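Minutes, crockery and drying table, May

Present: Nadine Kassab (chair), Randa Dabbas (minutes), Hillberg, Rankin. Apologies from Stallance.

**1. Last minutes**

Agreed, with one change. Item 4 said the new plates were "well liked". Rankin asked who by. Struck out.

**2. The taped table**

The table has been marked off in squares with blue tape, on the Kostamer plan, so that each piece has a place while the dishes are racked. Hillberg thinks it will cut down on muddle. NK said she had read the plan twice and still could not see what a square does that a clear bit of table doesn't. Hillberg said people put things back where the lines tell them to. NK asked if there was any proof of this. There was none to hand.

Rankin wanted to know whether the tape comes up clean. Hillberg to try a corner.

**3. The rack**

The black rack stays for now. RD doubts it suits the bowls, which have a rounded side and want to roll, and would keep it for plates and flat dishes only. Hillberg disagreed and said a bowl will stand in it if you take care. NK said "if you take care" could be said of any rack ever sold. Left open until somebody has racked a full set.
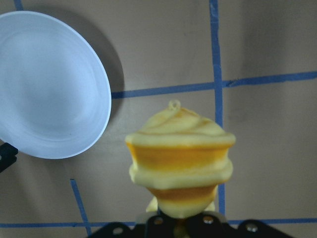
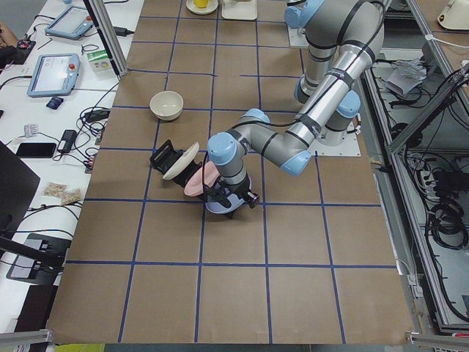 *Crockery on the taped table. Second picture: pink dish held beside the black rack, white plate already leaning in it.*

**4. Cup and saucer**

The yellow cup is kept at the far end on its white saucer. RD asked why it is out if it isn't being racked. No clear answer. It may stay where it is until the next meeting.

**5. The yellow and orange ornament**

Swirled, with a loop at the top for hanging. Hillberg calls it a beehive, Rankin says it is a pudding. NK did not mind which, but it is not crockery and she could not find it on the Kostamer list. To be hung up or put in a drawer. Rankin to choose.

**6. Money**

Stallance's note asks for 200 towards more plates, out of the 302 left in the kitchen fund. NK not persuaded. We have yet to hear what is wrong with the plates we own. Stallance to come and make the case in person. Rankin would go as far as 12 for fresh tape, and that was passed without much joy.

**7. Any other business**

RD asked that bowls be left the right way up between sessions. Agreed.

Closed at 4.40. Next meeting when Stallance is back.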